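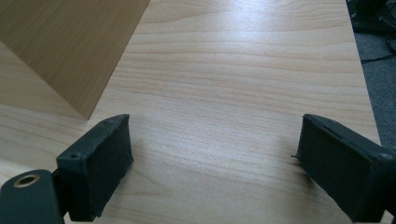
## Finish mismatch: pale laminate top, honey-brown angled panel

**kemeys_bench** wrote:

Looking for opinions on color matching. The top is a pale beige wood-look laminate with a wavy horizontal grain. The panel that meets it is a much warmer honey-brown with a fine, nearly straight figure. I bought them separately, both from Climwood, and both were listed as "natural."

Two questions:

1. Is there a practical way to bring the top closer to the panel without replacing it?
2. The top shows a whitish sheen under the ceiling light, and the grain washes out in that area. Is that wear or just the surface?

The panel is a divider between two work positions. It is not fixed yet. Top is 65 cm deep.

---

**drywall_otter** wrote:

1. No. Laminate is a printed layer under a clear wear layer. Stain has nothing to soak into. You can prime and paint it, but then you lose the grain entirely.
2. Probably just reflection. Move your head. If the bright patch moves with you, it's glare. If it stays put, the wear layer has been dulled or polished.

Change the panel instead. It's the smaller part.

---

**kemeys_bench** wrote:

Patch moves. Glare, then.

The panel is the part I like, though.

---

**Zofia Żak** wrote:

Before anyone paints anything, find out what the panel is. If it's veneer or solid wood, it can be sanded and refinished lighter. If it's also a printed surface, you have the same problem twice. Check a cut edge. End grain means solid. A thin band with a glue line means veneer or foil over a core.

I'd also look at both parts in daylight. Warm bulbs push honey-brown toward orange and do much less to a pale beige. I swapped the lamp over my own bench in May and the mismatch dropped by half to my eye. Cost of one bulb.

---

**t_square** wrote:

Disagree with drywall_otter on painting. Scuff with 100 grit, bonding primer, two coats, and it will hold for years on a desk.

---

**drywall_otter** wrote:

100 grit is too coarse for a wear layer. You'll print scratches through the topcoat. Use 180 or finer, just enough to kill the shine. And it will hold for years on a shelf. A desk gets forearms, mugs and a mouse. Mine chipped at the front edge inside one winter.

---

**t_square** wrote:

What primer?

---

**drywall_otter** wrote:

Wollow shellac-based. Two coats. The primer held. The paint over it didn't.

---

**t_square** wrote:

Then it's a topcoat failure and says nothing about whether laminate can be painted. I used Drekon two-part enamel over the same primer and have no chips. It does smell for a week.

---

**kemeys_bench** wrote:

I don't want to paint it. The grain has some faint pinkish-brown streaks that are close enough to the panel that I could live with it. Mostly I wanted to know if there was a tint or wax that would shift it.

---

**Zofia Żak** wrote:

Wax will sit on the surface and smear. It'll also make the sheen worse. Skip it.

Cheaper option: leave both and put a dark strip at the joint. A thin black or walnut trim separates the two colors so the eye stops comparing them directly. Right now the panel lands straight on the top with only a shadow line between them, so you get the full contrast.

---

**drywall_otter** wrote:

Trim is fine. Don't glue it to the laminate if the panel might move. Fix it to the panel only and let it float on the top.

On placement, the panel sits at a diagonal to the grain. Is that deliberate? Any angle other than square will make the grain lines more obvious.

---

**kemeys_bench** wrote:

It's just where I stood it. It'll go square once I settle on brackets.

Edge check done: thin band, glue line. Veneer or foil, can't tell which.

---

**Zofia Żak** wrote:

Rub some mineral spirits on the underside. Foil stays the same. Unfinished veneer darkens and then dries back. If the underside is sealed it won't tell you anything, so sand a spot the size of a coin first, lightly.

---

**kemeys_bench** wrote:

Will try it Sunday. Going with trim either way. Climwood has a black profile, part 3564, that should fit the panel thickness.

---

**t_square** wrote:

Measure the panel with calipers before ordering. Their listed thickness is nominal.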